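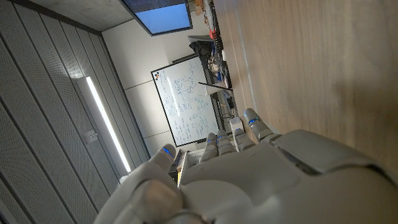
Fig. 1. Hand of the Zorkness unit above the table, wrist view.

Courses > Robot Maintenance > Unit 10 > Case: the stop that came late

Lecturer: Chin-lung Lui

In this case a two-arm robot at the Skornmont laboratory did not stop when the operator released the enable switch. The arm continued for 877 ms. The limit written in the cell rules is much shorter. No person was hurt, but one finger joint was bent.

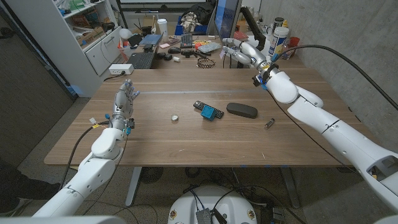 The log showed error 1203, "heartbeat lost", two times before the fault. The operator cleared it both times and did not write it down. Please remember this point for the exercise.

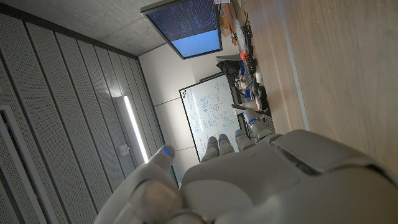

The first cause was a worn cable between the arm and the controller from Kong. It lost contact only in certain arm positions, so the test at rest was always passed. A second cause is about attention. The hand has blue lights on the fingers, and students often believe that a blue light means the stop circuit is healthy. In this hand it shows only that the finger has power.

Homework: read the Drevumdale checklist, part 2, and mark which step would find the cable fault. Write also who must be informed before an error is cleared.
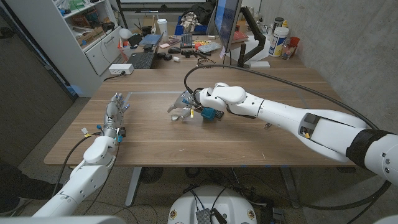

Fig. 4. Both arms over the table. Note the black cable arcing above the right arm.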